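Entryway Shoe Storage: one bin or a rack?
Home Organizing > Small Spaces

bruvby_22
Started on Tuesday at 7:40 in the morning because I couldn't walk out the door without kicking a flip-flop. We have every kind of summer shoe and they all live in a heap by the mat. So I'm going all in on one big open bin for sandals only, and I love it already! Grab it, drop them in, done. Pairs go in side by side if I'm being good.

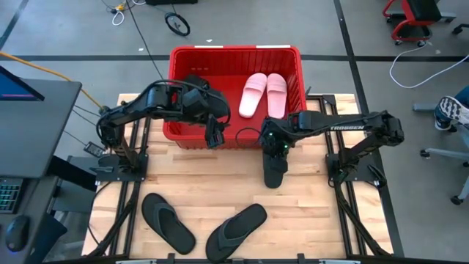
Pink slides in the bin, black flip-flops on the table.

The closed shoes stay in the closet. Anyone else doing the one bin thing? Does it last past June?

Ersoy
It lasts until there are more than a few pairs in it, sorry. We had a bin for two summers and the bottom layer never saw daylight. I switched to a low two-shelf rack and I'm never going back. You can see everything at once.

stolton70
Have to disagree with Ersoy. Racks are great if everyone in the house lines shoes up. Mine don't! They throw. A bin catches a throw and a rack doesn't - I was picking sandals up off the floor behind ours all year.

Also the red is so cheerful. I'd want to put mine away just to see it.

Ersoy
OK, the throwing point is fair. I live with one very neat person.

bruvby_22
Ha, we are throwers here too. I did try a middle road this time. Light pair first, flat on the bottom, heels not quite lined up, and the black slides wait outside until I know there's room. Slides are bulkier than they look with that wide strap, so they really decide how much fits.

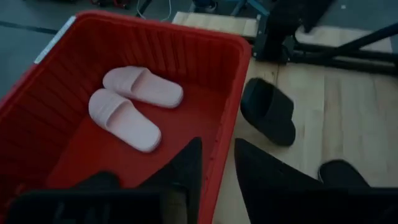

Re: labels and which shoes go where

Protance
Jumping in with my favorite subject. Label the shoes as well as the bin! My neighbor Rozália Ševčík got me started. She runs a swim club with up to 70 kids and all the flip-flops are black. Everything gets a number on the side of the sole, where your foot won't rub it off.

stolton70
On the shoe itself? Seems like a lot for a house with four people in it.

bruvby_22
I'm with Protance on this one. Black flip-flops are impossible to tell apart in a pile, and a white label on the side of the sole is so easy to spot. Big plain letters, nothing fancy. "SHOES 2" does the job for me. 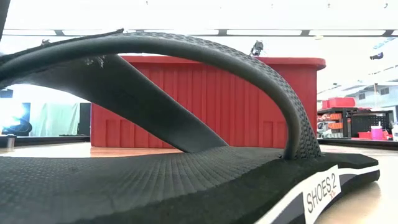
I keep the number short so I can read it from standing height, and I stick to the outer side of the sole. Next I want to do the winter boots, but those need a tray with a lip and I haven't found one the right length yet.

rizal.sopacua
Rizal here, long time reader. For the boots try a baking sheet from a restaurant supply place. Mine has been by the back door for years.

Ersoy
A baking sheet! OK, I'm stealing that for under my rack.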